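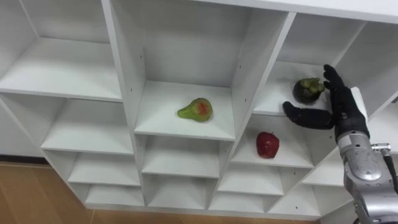 White cubby unit, with a pear in the center compartment and a red apple in one to the right.

Evholm Cubby Storage: Gallery and Notes

Page updated 2022-10-09 by Asif Khokhar

The Evholm is the open-front unit in the Droltley range. It ships flat and is sold in white only. The notes on this page cover the finish, the compartments and general use. Assembly drawings are in the separate Jafri fittings manual.

Finish
Shelves, dividers and back panels are all plain white with a matte surface. Matte white shows gray shadow in the inside corners where the boards meet. Check those corners for dust with a flashlight, as the shadow hides it. Clean with a damp cloth and mild soap. Scouring pads leave shiny patches that cannot be removed.

Center compartment
Deeper and taller than most of the others, with a wide floor. A single pear takes up very little of it. Use this opening for tall items such as pitchers, cookbooks stored upright, or a fruit bowl. Small items placed at the back are hard to see from a standing position.

Smaller compartments
The openings vary in size. The narrow ones near the base are best kept for flat or folded goods: dish towels, place mats, paper bags. Measure before buying bins. Clurell bins fit the larger openings but bind in the narrow ones.

Fruit and vegetables
Whole, dry fruit can sit directly on the boards. Cut or overripe fruit should go on a plate. Juice left overnight can stain the edges of a board, where the coating is thinnest. Pears and apples keep longer in separate compartments with open space on all sides. Do not store potatoes or onions in the bottom row if the floor is mopped regularly.

Loading
Put the heaviest items low. Spread weight across the floor of a compartment and keep it off the front edge. The wall bracket is required in all cases, including units placed in a corner. Retighten the bracket screws after 6 weeks and again after 200 days.

Spare parts
Replacement back panels are listed under part 93. Dividers are sold in packs of 7. Orders placed in August were delayed and have now shipped. For boards with chipped corners, send the batch number printed on the assembly sheet along with the order.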